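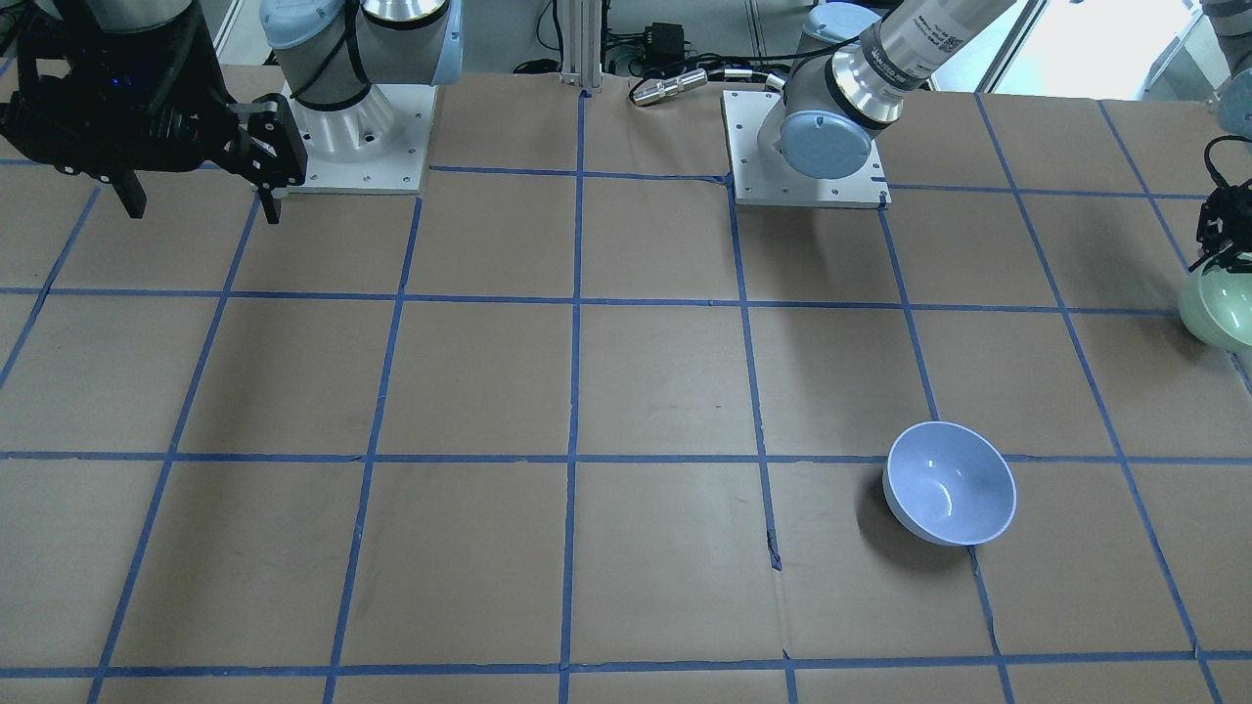

Kotian_bench replied that painter's tape pulls the top layer off cardboard if it stays down longer than a couple of weeks, and that anyone laying out a grid should use the low-tack version and accept that the corners will lift.

gridline_588
Joined: October
Posts: 162

Agreed on the low-tack, with one reservation. I have used the standard blue on corrugated sheet and on kraft paper, and the failure mode is different. On corrugated sheet the liner tears in strips when you peel. On kraft paper the whole sheet lifts and you get a crease that never flattens. If the covering is going in the recycling at the end anyway, tearing does not matter. What matters is whether the lines stay where you put them.

My procedure for a table this size:
1. Cover the surface edge to edge. Butt the sheets, do not overlap them. An overlap makes a ridge and the bowls rock on it.
2. Tape the long lines first, full width, one pull per line.
3. Tape the cross lines over them.
4. Burnish the crossings with the back of a spoon.

flirnanow
Posts: 2151

Step 2 is where I disagree. One pull per line stretches the tape, and it creeps back overnight. You end up with a bow in the middle. Lay it off the roll in short sections, press as you go, and snap a chalk line underneath if you care about straight.

I also don't see the need for square cells. For sorting kitchen stuff, long lanes are faster. Small bowls in one lane, large in the next, lids at the end.

gridline_588

Creep is real but small. My lines are not straight either and I have stopped correcting them. The cells are there so that two people can say "third row, second column" and mean the same spot. Lanes don't give you that. 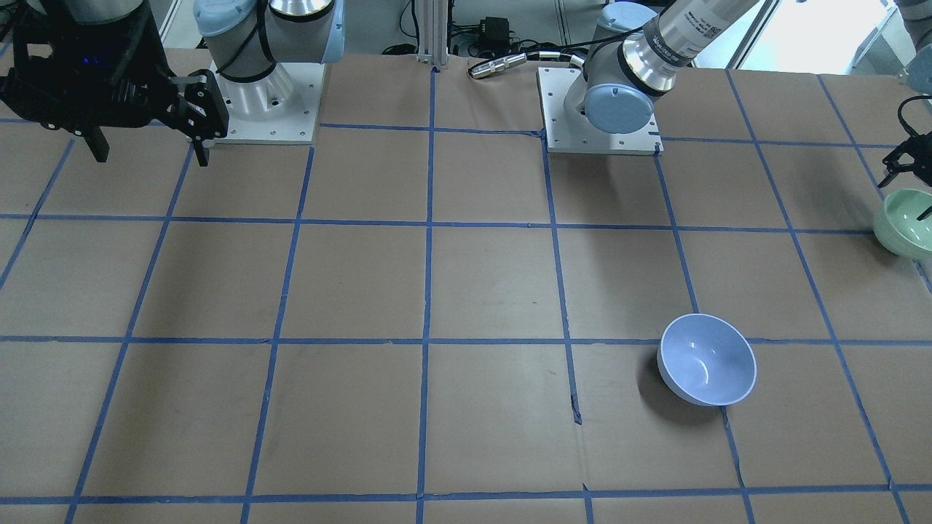
On the covering itself, I would pick kraft paper over cardboard for bowls. Glazed ceramic slides on both, but the paper shows grit, and grit under a foot ring is what scratches a tabletop. Paper also costs less to replace. Cardboard wins if you are setting down anything heavy, or if the table has screw heads or a seam you want to bridge. It scuffs and goes dark wherever hands rest, and after a month it looks worse than it is.

Plovcombe
Posts: 1000

What weight of paper? I tried the thin packing kind from a Binatum roll and it wrinkled as soon as the tape went on.

gridline_588

The heaviest you can find on a roll. The thin kind is void fill and was never meant to lie flat. Cut it the evening before, roll it against the curl, and leave it under a board until morning. Then tape the perimeter first.

flirnanow

Perimeter last. If you fix all four edges first, any slack has nowhere to go and collects in the center. Fix the far edge, smooth toward yourself, then do the sides.

gridline_588

Fine, far edge first. I will give you that one. Near edge stays loose on mine in any case, as it is the one that gets leaned on.

Kotian_bench

Back to the tape. Has anyone compared widths? I have only used the one-inch.

Plovcombe

I have used both. Two-inch holds better on cardboard but it eats the cell - a small bowl ends up sitting on the tape on at least one side. One-inch is enough on paper. I would only go wider along a seam between sheets, where the tape is doing structural work as well.

flirnanow

Same result for me. And peel it back low and slow, whichever width. Pulled straight up, it takes the liner with it every time.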